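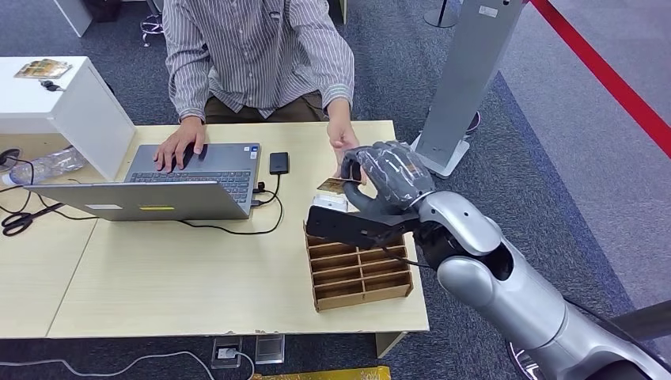

At the sorting desk: a card is held in the fingers of a robotic hand near the compartmented cardboard tray beside the cataloguing laptop.

The Delevstead Local Collections Service holds 4000 printed cards, most of them issued by shops, tea merchants and travelling shows, and until recently very few could be found on request. Thursday, August 16, 2018 marked the opening of the service's reading room to card enquiries by appointment. The collections officer responsible for the cards, who asked to be identified by position only, spoke with this bulletin about the work that preceded it.

The cards arrived in two deposits. The larger came from the Bredau stationery firm when its Rutherford Street premises closed, and the smaller from a family in Pumden. Neither had been sorted in any way that suited a public collection.

"The Bredau cards were in the order the firm printed them, which made perfect sense to the firm," the officer said. "A member of the public does not ask for a print run. They ask for the one with the lighthouse their grandmother kept in a drawer."

The first decision concerned storage. Albums with plastic pockets were considered and declined on grounds of cost and weight. The service settled on trays of corrugated cardboard, divided into a grid of compartments with narrow slots, so that cards stand on edge and can be drawn out singly.

"We tried a timber tray and it was handsome, but you could not lift it with anything in it," the officer said. "Cardboard is light, and if a divider tears we cut another one. I would sooner replace a divider than a card."

Asked how the order within a tray is decided, the officer explained that cards are grouped first by issuer, then by series, then by number where a number was printed. Unnumbered cards follow at the back of each series. Cards that cannot be attributed go to a holding tray, which is reviewed at the end of each month.

"The holding tray is the one I am fondest of, I suppose," the officer said. "Some of those have been in there since December. Every so often a reader recognises a border or a typeface and we can move one across."

Metallic inks have required particular care. A good many of the cards have gold faces, and the finish marks easily when one card is slid against another. Staff are instructed to hold such cards by the edges, to draw them straight up from the slot and to leave the neighbouring slot free where the tray allows it.

"People assume the old paper is the trouble," the officer said. "Paper is fairly forgiving. The gold is what shows every fingerprint, and once it has rubbed there is very little we can do about the colour."

The catalogue is kept on a laptop at the sorting desk, and each entry is made while the card is in front of the cataloguer. An earlier arrangement, in which details were written on slips and typed up in the afternoon, was abandoned after six weeks.

"The slips and the cards drifted apart," the officer said. "We had a description of a paddle steamer attached to a very nice picture of a cauliflower. Now the entry is finished before the card goes into its slot, and if the telephone rings, the card stays on the desk until we come back to it."

Some 700 cards are still to be entered, nearly all from the Pumden deposit. The officer described these as slower work, as many had been pasted into scrapbooks and carry remnants of backing paper. No attempt is made to remove the paper at the desk - the card is noted, sleeved and set aside for conservation advice.

Readers may request up to five cards at a visit and should quote the issuer if it is known. A description of the picture will do where it is not. Photography without flash is permitted, and pencils are provided at the enquiry counter.

The service is also willing to look at cards held privately, although it does not offer valuations.

"Bring them in an envelope, flat, with nothing clipped to them," the officer said. "And please don't clean them first."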